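发件人：阿芷
收件人：闲话影视列表
日期：05/04/2025
主题：Re: Re: 乌穆特的回忆录到底谁买了

各位，先承认：是我买的。精装，还加了运费。楼下快递柜取件的时候，我把封面朝里抱着上的楼。

引一段上一封，免得大家往回翻：

> 听说 Umut Akgül 的回忆录出来了，Ralthorpe 出的，
> 宣传语是“毫无保留”。我在书店翻了十分钟，发现他对童年那条狗
> 确实毫无保留，对《Flekbridge》第三季为什么换了女主角
> 保留得相当彻底。有没有人读完了？值不值得等打折？
> 另外谁能解释一下，为什么每一章末尾都有一段呼吸练习？

我读完了，四百多页，分了三个晚上，中间睡着一次。先答第二个问题：呼吸练习是 Willness 的。那家养生公司请他代言，合同里写没写我不知道，反正书里写了。第七章讲他父亲去世，写得还不错，我都准备要难过了，翻过页来，“吸气，数到四”。我数到二就把书合上了。

再说第三季。整本书里提到换角的地方一共两处，我替大家折了角。第一处说“创作上的分歧使我们都成长了”，第二处在第118页，说“那是一个漫长的冬天”。拍摄期是八月。我知道人家这是比喻，可是一个人在八月里用冬天作比喻，多少有点心虚。当年在片场吵架的录音流出来，列表里三天发了七十多封邮件，服务器都慢了，现在当事人用一个季节就打发了。

代笔的痕迹也很重。前半本的乌穆特爱用分号，后半本的乌穆特爱用省略号，中间大概换过人。有一整段讲他如何独自在小屋里“用铅笔一个字一个字写下这些”，紧跟着致谢页感谢了“整理录音的 Blomqvist 小姐”。铅笔也有录音，这我是头一次听说。

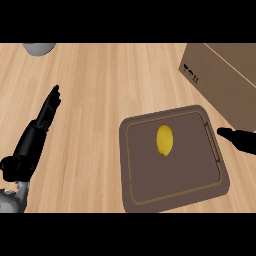 Georges Akl 昨晚私信我，说我太刻薄，让我转给列表也无妨，那我就转了。他说明星回忆录从来就是这么个东西，你花钱买的是一个人愿意被看成什么样，至于真相，法务部早就替你读过一遍了，能剩下狗已经算他们手下留情。他还说换角那件事牵涉到的不止一个人，女方到现在没开过口，乌穆特要是真写了，我们这帮人肯定又要骂他消费旧同事。两头都是骂，换谁都写狗。

这话我想了一个上午，觉得有一半是对的。女方不愿意说，他替她说确实不合适。可是他自己的那一份呢？录音里摔门的是他，骂编剧“连电话簿都抄不明白”的也是他，这些不用征求谁的同意。写一句“我那天混账”，总共五个字，比呼吸练习省纸。

还有，Georges，你说买的人心里都有数，我不太同意。我妈就没数。她看了电视上那段访谈，主持人问他书里最难写的是哪一章，他停了好半天，眼圈红了，说是最后一章。我妈当场要我给她也订一本。我后来翻了最后一章，讲的是他怎么学会做酸奶。

（酸奶那章倒是有菜谱，谁要我可以抄。牛奶的用量写得含含糊糊，跟第三季一个风格。）

至于值不值得等打折，我的意见如下：

想看片场八卦的，别买，去翻列表存档，一月份那一串比书里详细得多，错别字也有感情。

想看他早年跑龙套那段的，借一本，只读第二章和第三章。他写自己演一具尸体，因为打喷嚏重拍了九遍，导演气得让他改演邻居，邻居有台词，就这么入了行。这段是真好笑，看得出没人帮他改。

想学呼吸的，你已经在呼吸了，省下这笔钱。

最后说一下读书会的事。上回有人提议下个月就读这一本，我本来打算投反对票，现在改主意了，理由很自私：我已经读完了，不想白读。要是选上它，请允许我跳过所有养生段落，也请别让我当众朗读第七章。精装本我可以先寄给下一位，按老规矩邮费到付，折角的地方别展平。书腰我扔了，上面印着“毫无保留”。

谁要的话直接回我，别回全体，上次为一套旧剧的光盘，全体看了两天某两位的讨价还价。

阿芷

又及：Georges 说他手里有《Flekbridge》第三季没播的那版片尾，问了三遍是真是假都不答。你也打算出书？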